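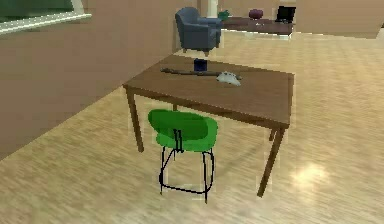

Questions I get about refinishing secondhand tables

I've been buying, fixing and selling old tables out of my garage in Mullwood since 2003, and my inbox says the same things over and over. So I put my answers on one page. I'm self-taught and I have opinions, so if your uncle does it another way and his tables look great, listen to your uncle.

How do I know if a table is solid wood or veneer?

Look at the edge and then look underneath. On solid wood the grain on top carries over the end of the board, and you'll see end grain there (it looks like a bunch of tiny straws cut across). On veneer the pattern just stops at the edge, or there's a thin strip glued on. Get down on the floor with a flashlight if you have to. I do this in people's living rooms all the time and they get used to it.

Is veneer bad?

No! Some of the nicest tables I've had were veneer. You just can't sand them like you're mad at them. Old veneer is usually thicker than the new stuff, but I still stay away from the belt sander and do it by hand with 180 grit. If you see the color change suddenly while you're sanding, stop right there. You're about to go through.

Do I have to strip it, or can I just sand?

If the old finish is thick or gummy, strip it first. Sanding gummy varnish clogs the paper in a couple of minutes and you'll spend more on sandpaper than you paid for the table. If it's thin and dull and mostly worn off anyway, sanding is fine. If there's paint and you don't know how old it is, get a lead test kit before you do anything to it. I mean it. Don't sand first and test later.

What about white rings?

White rings are usually moisture stuck in the finish, and they often come out without refinishing anything. I lay a cotton T-shirt over the ring and go over it with a warm iron, no steam, a few seconds at a time, and keep peeking. Black rings are another story. Those have gone into the wood, and I use oxalic acid (sold as wood bleach), with gloves, goggles and the garage door open. Read the label twice.

Which finish should I use on a table people eat at?

For my own family, oil-based wiping varnish, four thin coats. It goes on with a rag, it's hard to mess up, and it holds up to spaghetti night. Water-based is quicker and doesn't yellow, so go with that if you want the wood to stay pale. I don't put plain wax on a dining table anymore. It's lovely until somebody sets down a hot mug.

How long does the whole thing take?

A small table with a decent top takes me two weekends, and most of that is waiting for coats to dry. My worst one was a drop-leaf I picked up in Plokside one December. The garage was freezing, the varnish stayed tacky for days and I ended up bringing the top into the dining room, where it lived until after New Year's. Check the temperature on the can - I didn't.

The legs wobble. Is it junk?

Almost never. Turn it over and see how the legs are held on. If there are corner brackets with a bolt and a wing nut, tighten those and you may be done in a minute. If the legs are glued into the apron, the glue has probably let go. Take the joint all the way apart, scrape off every bit of the old glue, then reglue and clamp it overnight. Squirting new glue into a loose joint doesn't work and makes it harder for the next person to fix (that's usually me).

One leg is shorter than the others. Which one do I cut?

None of them yet. Try the table in another spot first, because your floor is probably the problem. If it rocks everywhere, put a felt pad under the short one and live with it for a week. I have cut legs, and then cut them again, and I once had a very low coffee table.

Where do you find your tables?

Estate sales, the curb, and the back room at Kravchuk Salvage in Plokside, which is only open Saturday mornings. Go early and bring blankets for the car. I've paid as little as $42 for a table I was really excited about. I don't buy anything that smells of smoke or mothballs, however cheap it is. The smell comes back every summer.

Do you take commissions?

A few a year. Small tables and nightstands, yes. Chairs, no, please don't ask me about chairs. For anything with inlay I'd send you to the Jumach workshop, they're patient people and I'm not.

Can I keep my original hardware?

Yes, and please do. Put it in a jar with a label as you take it off. Unlabeled jars of screws are how I ended up with a whole shelf of unlabeled jars of screws.

Recent posts
Getting candle wax out of oak
Cheap clamps and less cheap clamps
Stain samples: try the underside first
A drop-leaf in the dining room
Hinges, part 2

Contact | © 2018 Mullwood Table Notes | Last updated Saturday, August 11, 2018 | Back to top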